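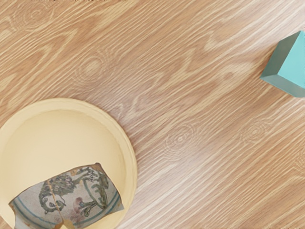 Light wood grain with knots, seen from above.

The Bostwood tool library is moving, and I've had more emails about it than about anything else I've written this winter, so let me get down everything I know.

The short version: the lease on the basement room under the old bank is up, the building's new owner wants the space for storage, and the tool library is packing up and going across the creek to the former Ojo feed store on Mill Street. The last day to borrow anything from the old place is March 31, 2024. After that there's a gap while the shelves get moved, and then the doors open again on the other side of the water. Napaporn Bunnag, who has run the desk for as long as I've been a member, is hoping to keep the gap to 10 days. She laughed when she told me that, so I'd plan on a bit longer if you've got a fence to put up.

If you've never been down there, it works just like the other kind of library. You pay your 10 dollars a year, you get a card, and you can take home a belt sander for a week. I joined because I needed a tile cutter exactly once in my life and couldn't stand the thought of buying one. Since then I've had the pressure washer (twice), the long ladder, a pair of sawhorses, a thing for pulling up carpet staples that I still think about fondly, and the good router, which has a waiting list and deserves it. Last year the desk wrote up 1,933 loans. I asked Napaporn to say that number again because I thought she'd slipped. It's all in a green ledger, by hand, and she offered to let me add it up myself. I passed!

Now, the new place. I got a walk-through with Urs Rüegg, who is doing most of the carpentry, and I came out really excited. The basement was always a squeeze. You had to turn sideways to get by the mowers, and if somebody was returning a cement mixer you pretty much waited on the stairs. The feed store has a loading door wide enough to back a pickup into, and a flat floor the whole way through, so there are no more steps. For anyone who has ever carried a tiller up out of that basement, I don't need to say more.

The front half will be the lending side, with the hand tools on pegboard along the wall and the garden stuff by the loading door. The back half is new altogether. It's going to be a shared workshop with benches you can book by the hour, so those of us in apartments finally have somewhere to make sawdust. Urs wants the tops in solid wood. He has strong feelings about this. I asked if he wouldn't be happier with something cheap that people could ruin, and he said a good top can be sanded back every couple of years and a cheap one goes in the dumpster, and then he showed me the lumber stacked up in the corner and talked about it for a good long while. I learned a fair amount about knots. He plans to finish everything with Flerulen, a hard oil he swears by, and he'll let members come help rub it in if they bring their own rags.

What does all this cost? Less than I'd guessed. The rent on Mill Street is a little higher than the basement, and the dues will stay where they are through the end of the year. The pegboard, the lumber and most of the lighting are paid for. What's missing is a dust collector for the workshop half, and the group still needs 1,000 dollars to buy it. They won't open the benches without one, and I'm glad of that, having shared a garage with a table saw in my twenties. Trilok Rana is collecting for it at the hardware counter, where there's a coffee can with a slot cut in the lid, or you can drop a check at the desk.

There has been some grumbling. Rupert Kuster, who lives right behind the feed store, told me he's worried about noise, and I think that's fair enough. He works nights and sleeps into the afternoon. The plan at the moment is no power tools before noon and none after eight in the evening, with the back windows kept shut when the saws are going. Rupert says he'll believe it when he hears it, or when he doesn't. He also says he's going to join, because he has a porch that needs new boards, so maybe this will sort itself out over a circular saw.

Parking is the other thing people keep asking me about. There are a handful of spots in front, and you can use the gravel lot next door outside of business hours. Please don't park in front of Grillura at lunchtime. They've been very nice about the whole thing and they're going to need those spaces for people who want sandwiches. I'd also recommend being one of those people, the one with the peppers is terrific.

Moving day itself is a carry-it-yourself affair. Reto Nägeli is lending his flatbed for the heavy machines, and everything else goes in cars, wagons and whatever you've got. They're looking for 20 people. If you have something borrowed right now and it's due around then, ask at the desk and you can probably just hang on to it and return it to Mill Street, which saves somebody a trip. I have the long ladder at the moment and I'm pleased to say it'll be making the crossing on my own roof rack.

A few odds and ends. Cards you already have will stay good, so don't turn them in. Overdue fines are being forgiven for anything that comes back before the move, no questions asked, and Napaporn would especially like to see the stud finder again, wherever it is. Donations of tools are on hold until the shelves are up, so please hold off leaving boxes on the stairs. When they do start taking them again they'd love clamps, any size, and drill bits that still cut. They do not want any more hammers. I saw the hammer shelf and I understand.

The sharpening evenings that started in January will carry on at the new address once the benches are ready. Bring kitchen knives, chisels or mower blades, wrapped in something thick, and put your name on the handle with tape. I took in my bread knife last time and was told, kindly, that it was past saving.

Hours on Mill Street will be the same as they've been in the basement, and the phone number isn't changing. The sign-up sheet for moving day is on the desk, under the tape measures.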